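When the grip won't let go

By the Turnia newsletter desk

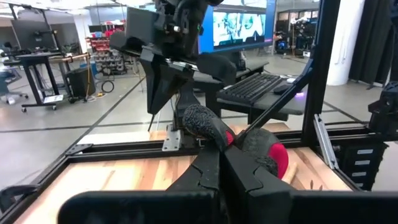 The fault came down to one finger not opening when told, according to the line lead at Closent, who asked to be left out by name. Two arms, one table, shoes all day. In April the gripper closed on a shoe and stayed closed. "The screen said open. It wasn't open," she said. "So the second arm came in anyway, thinking it was clear."

They hit. Not hard – the arms were running at 30 percent – but enough to bend a bracket and scare the tech standing there.

Was he hurt? No. "He had his hand on the stop. Took him 2 seconds, which felt like alot."

The log showed 93 failed releases before that one, all cleared by a retry and never flagged. She's still cross about it. "Somebody should of looked. I should have looked."

Palier, who supplied the control software, sent a patch within the week. Now the second arm waits for a finger position reading, and three retries stops everything. It's slower. She doesn't mind slower.

Recent items
Light curtains: what we got wrong
Kazlauskienė recalls 50 cable kits
Readers' letters, April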